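Progress report to the Ghumman Fund
Project: Good practice for simulated grasping tests (Patada)
Prepared by Aqeel Qureshi, February 26, 2024

1. Work since the last report

In August we agreed with the Fund that Patada will write a set of rules for how grasping tests in simulation are prepared, run and reported. The first draft is now complete. It has 14 rules, and each rule has a short comment which explains how a test team can check it. The draft was read by our two partners, Amness and Zonano, and both have sent written remarks.

The most discussed rule is number 6, on transparent objects. Many teams test only with solid, dull objects and then report one result for all materials. Our draft asks that transparent and shiny objects are reported in a separate table, and that the settings for light and shadow are saved together with the result. Amness asked us to make this rule optional. We have kept it as required, but we added a simpler form for small teams.
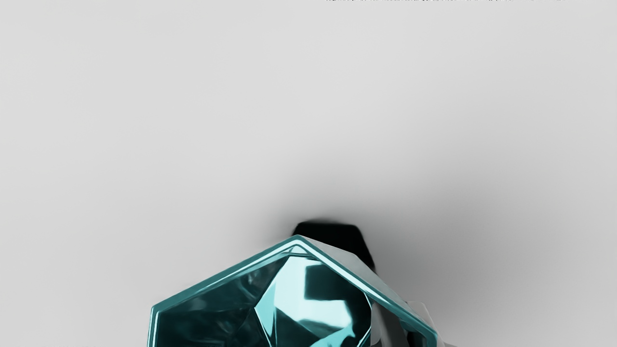 Figure 1. Simulated view with a translucent teal faceted object on a plain light gray surface.

Rule 9 is about the camera view. It says that the view must be fixed before the first run and written in the test sheet, also when the object is only partly inside the view. Zonano supports this rule and proposed a better wording, which we have accepted.

2. Trial of the rules

We planned 1031 simulated runs to try the draft. Until now 700 are finished and have a full test sheet. The other runs are waiting, because we changed the test sheet after the remarks from Amness and we do not want to mix two versions in one series. The finished runs stay valid under the old sheet and will be marked so.

During the trial we found that 2 rules were not clear enough. Rule 4 did not say who decides if a grasp is counted when the object slips but does not fall. Rule 11 used the word "contact" with two different meanings. Both are now rewritten.

3. Delays and budget

We are three weeks behind the plan. The reason is the change of the test sheet. The spending is within the approved budget and we do not ask for additional money. We ask only for permission to move the unused travel amount to computing time.

4. Next steps

We will complete the remaining runs with the new sheet and send the second draft to both partners. After their answer, we will prepare the version for public comment. We would be thankful if the Fund can confirm who will read this version on its side, and if the comments should go to Patada directly.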